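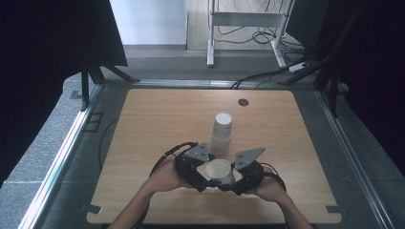
The bus from Telano station leaves you at the gate of Cemlow a little before nine, and then you must walk along the parking lot to the second building, where the visitor desk is. I write this for those from our evening course who could not come on Friday, and also for myself, because my notebook from the day is hardly readable.

Cemlow makes small grippers and the software that goes with them. They open the house once a year, in November. We were a group of 12, and they gave us badges and a short talk about safety, then divided us in two. My half went first to the teaching room, the others went to the machine shop and had, I think, the worse coffee.

In the teaching room they collect examples for the robot. I had expected a person with a joystick, sitting far from the robot. They have this also, but most of the work is done with a gripper which a person holds in two hands. You take one side in the left hand and the other side in the right, and then you do the job yourself with its two fingers, at a table. The robot is not needed at this moment. Later the recordings go to the training, and an arm with the same kind of fingers has to repeat what the person did.

The job of the day was paper cups. You pick up a cup between the two gray plates and put it where it belongs. It sounds like a game for children, but paper cups are soft, and a cup which is squeezed too much becomes oval and then does not sit well on another one. Our guide said that a good example is a slow one without stops. If you stop in the middle to think, the robot learns to stop also, and it does not know what to think about.

They let us try. I needed three attempts before I could lift my cup, and on the first one I pushed it over the edge of the table. The gripper is heavier in the wrists than I believed, and the cables want to lie on your arm all the time. The people who work there do sessions of 15 minutes and then change places. After my own five minutes I understood this very well.

One of us asked how many examples are necessary. For the cups they began with 200, and this was good enough only when the cups stood nearly always in the same place. Now they have roughly 2,000, with cups in other positions, and they are still adding. A second question was about bad examples, if they are thrown away. The answer was yes when the cup falls, but small corrections are kept, for example when the person comes in a little crooked and turns the hands to fix it. This was for me the most interesting thing of the morning.

After the break we saw remote control. The operator moves a small arm, called Goel in the house, and a bigger arm in the next room follows. It is slower, and there is a delay which you feel in the fingers -- not long, but enough to make you careful. The advantage is that the robot's own movements are recorded, so there is less to translate afterwards. With the hand-held gripper you can sometimes make a movement which the arm cannot do, because a human elbow goes in places where the machine has a limit.

Lunch was in the canteen of Gellavard, the company across the yard, soup and bread, paid by Cemlow. In the afternoon there was a film about the history of the building, which I left early because of my bus.

Practical things: closed shoes are required, and you should register by e-mail, the form on the website did not work for two of us. Bags stay in the lockers -- bring a coin. The tour is in English, the safety talk too, and the last bus back to Telano goes at 5:40.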